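Setting Up a Small Prep Spot

I love a prep spot with hardly anything on it! Wipe the table down first, then put the knife stand toward the back and lay the cutting board flat on the left. Leave the front wide open, because that's your landing space for onions, herbs, whatever's for dinner.

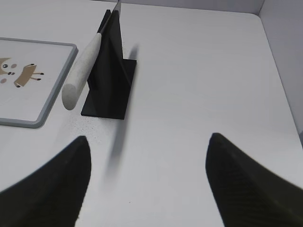
Which knife should I keep out?
The one you reach for every day, usually a chef's knife. Paring knives can live in a drawer with a guard on.

Dry the blade fully before it goes back on the stand, and do a proper scrub of the base on Sunday.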